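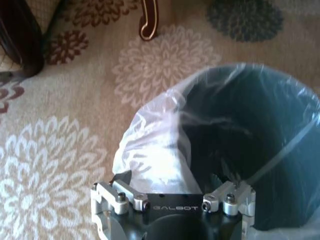 *Wrist view, bin task: gripper at the near rim of a lined trash bin.*

# Call for Participants: Household Manipulation Project, Fall Term

The Skotutley student project at Hollenstein Technical College is accepting applications for the fall term. Skotutley is a credit-bearing project course on mobile manipulation in furnished rooms. The current task set covers trash handling: locating a bin, gathering the liner, lifting the bag clear of the rim and carrying it to a drop point.

Applications close July 18, 2020.

## Scope of the work

Thin plastic is a hard case for grasp planning. A liner has no fixed shape, it is often translucent, and its contrast changes with the light in the room. Last term's group built a baseline planner that selects a grasp point on the upper edge of the bag from a single wrist image. It performs acceptably on plain floors and poorly on patterned ones, where the segmentation step tends to merge pale plastic with pale areas of the rug.

The fall group will work on the following:

- Segmentation of bags and liners against patterned carpet and upholstery
- Choice of grasp point when the plastic is bunched on one side of the rim
- Detection of a failed or partial grasp from the wrist camera alone
- Approach paths in rooms with low furniture, table legs and cables
- Labeling and review of recorded runs

The existing data set holds nearly 400 runs. The target for the end of the term is 600, with at least 100 recorded in rooms that do not appear in the present set. Each run is logged with wrist video, joint states and an operator note. Runs without a complete note are not counted.

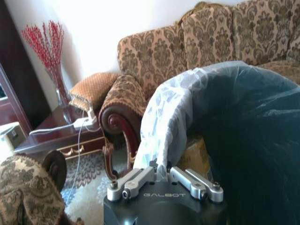 *Wrist view, bag task: sofa and side table behind the bag.*

## Open positions

**Perception.** Maintains the segmentation model and the labeling guide. Applicants should be able to train and evaluate an image model without supervision and should understand why a test room must stay out of the training set. Python is required.

**Motion and control.** Works on approach and lift trajectories, gripper closing force and collision margins near furniture. Applicants should have completed the kinematics course or an equivalent. C++ is preferred. Experience with force or current sensing is useful.

**Operators.** Run the robot by teleoperation, reset the room between runs and write the operator notes. No programming background is needed. Operators are trained during the first two weeks of term and must pass the safety check before working with the arm powered. Steady attendance counts for more than prior experience.

**Data and records.** Checks logs for dropped frames and missing fields, keeps the run index and prepares the monthly release. Familiarity with the command line is expected.

Students may apply for more than one position. State the order of preference.

## Conditions

- Open to undergraduate and master's students enrolled at Hollenstein, in any department. Itthorpe students may apply under the cross-registration agreement and should get approval from their own advisor first.
- Perception and motion positions carry project credit. Operators and data staff may choose credit or hourly pay at the standard student rate.
- Sessions are held on weekday afternoons. Members attend two sessions per week, plus the group review.
- Work takes place in the project room in the Colletti Building and in furnished test rooms off campus. Transportation is arranged by the project.
- Closed shoes are required in all sessions. Long hair is tied back. One person stays at the emergency stop whenever the arm is powered – this person does not operate, label or take notes.
- Furniture, rugs and wiring in the test rooms are left as found unless the run plan says otherwise. Changes go in the operator note.

## How to apply

Send one PDF file to the project office in the Colletti Building through the student portal, under "Skotutley – Fall." The file should contain:

1. Name, department and year of study
2. Position or positions applied for, in order
3. A list of relevant courses or work, one page at most
4. A short description of a technical problem you worked on and how you tested the result
5. Weekday afternoons on which you are not available

Applicants for perception and motion will also receive a small exercise based on recorded runs. It takes an afternoon and may be done at home. Code is judged on correctness and on whether another person can run it.

Members from the group that started in March who wish to continue do not need to reapply, but must confirm their hours through the portal by the same deadline. Questions on credit go to the department office, and all other questions to the project office.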